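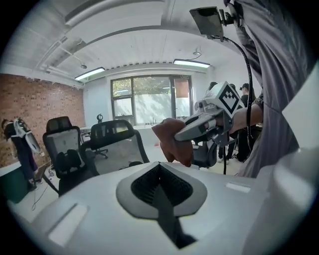
Atelier Rodier – Foire aux questions
Dernière mise à jour : sam. 14 octobre

Vous êtes nombreux à écrire pour les mêmes choses, donc on regroupe. Si la réponse n'est pas là, un mail.

C'est où exactement ?
Rue Rodier, au fond de la deuxième cour, porte verte. L'interphone marche mal, insistez. Pas de parking, vélos contre le mur de gauche (pas celui de droite, la voisine se plaint).

Faut-il savoir coudre ou relier avant de venir ?
Non. L'initiation reliure part de zéro. Pour le cours « demi-cuir » par contre, il faut avoir fait l'initiation ou montrer un livre relié par vous. Même moche.

Qui donne les cours ?
Siriporn Suksawat pour la reliure, Yupin Nilsuwan pour les papiers marbrés et la dorure. Yupin absente tout le mois d'août, pas de marbrure donc.

Combien ça coûte ?
46 € la séance de 3 heures, papier et fil compris. Le cuir est en plus, au prix de la peau. Forfait cinq séances : 200 €. Chèque, virement, espèces. Pas de carte pour l'instant, on y travaille.

Je peux venir avec mes enfants ?
À partir de 12 ans, avec un adulte inscrit. Les plus petits non, désolés : massicot, cutters, colle chaude.

Que dois-je apporter ?
Un tablier. Un plioir si vous en avez un, sinon on prête. Cheveux longs attachés svp. Évitez les manches larges le jour de la marbrure, ça trempe dans le bac et ça tache pour de bon.

Vous réparez des livres anciens ?
Oui, petites réparations : dos décollé, cahier qui se détache, coiffe abimée. Envoyez deux ou trois photos avant, on fait un devis gratuit. Moisissures : non, on ne prend pas, même emballé.

Et les tirages en série ?
Jusqu'à 1000 exemplaires pour les carnets agrafés, au-delà voyez avec un imprimeur. Pour du cousu main on en discute au cas par cas, les délais sont longs. Très longs avant Noël.

Quelle colle utilisez-vous ?
Colle d'amidon faite maison pour le papier, vinylique pour les dos. Pas de colle en bombe à l'atelier. La recette de l'amidon est distribuée à l'initiation, inutile de la redemander par mail, on oublie de répondre.

Je dois annuler, je suis remboursé ?
Plus de 48 h avant : report sans frais. Moins : la séance est due, sauf si quelqu'un prend votre place. Vous pouvez aussi envoyer un ami, prévenez juste du nom.

Bon cadeau ?
Oui, valable un an, envoyé par la poste ou à retirer sur place. Précisez le prénom du destinataire, lisiblement !! On a déja refait trop de cartes.

Vous vendez du papier ?
Le papier marbré de Yupin, à la feuille, selon stock. Pas de réservation, pas d'envoi à l'étranger.

46 partages · 3 commentaires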